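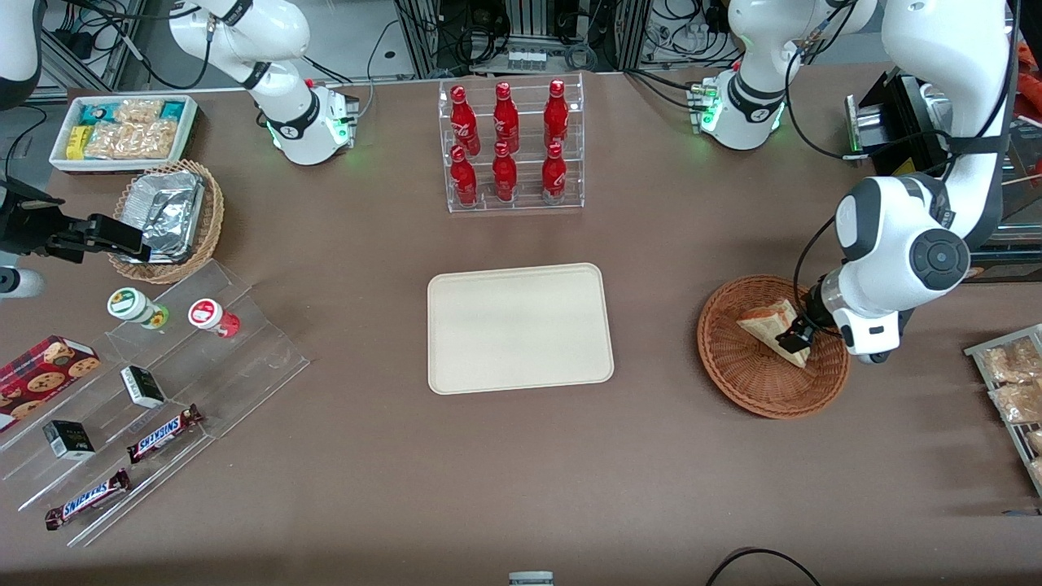 Packing lunch for the Rolland to Ullwood day trip

jernness_mike
Train leaves at 10 and there's no food car on this line. Does everyone bring sandwiches, or is the cafe at Drotudar open before the season starts?

platform3
Cafe is closed until 11th April. Bring your own. I wrap mine in paper so the bread doesn't sweat.

hillwalker41
Disagree on paper. It comes undone in a backpack and you get crumbs everywhere. Hard box with a lid, every time.

platform3
Never had that happen. Fold the ends under and put it on top of everything else.

jernness_mike
What about drinks?

hillwalker41
There's a tap at Ullwood station. It was shut off when I went in December, so carry a full bottle anyway.

slowtrains
Three of us went last year and split one bag — snacks, fruit, a flask. Much less to carry. Sit on the left for the lake.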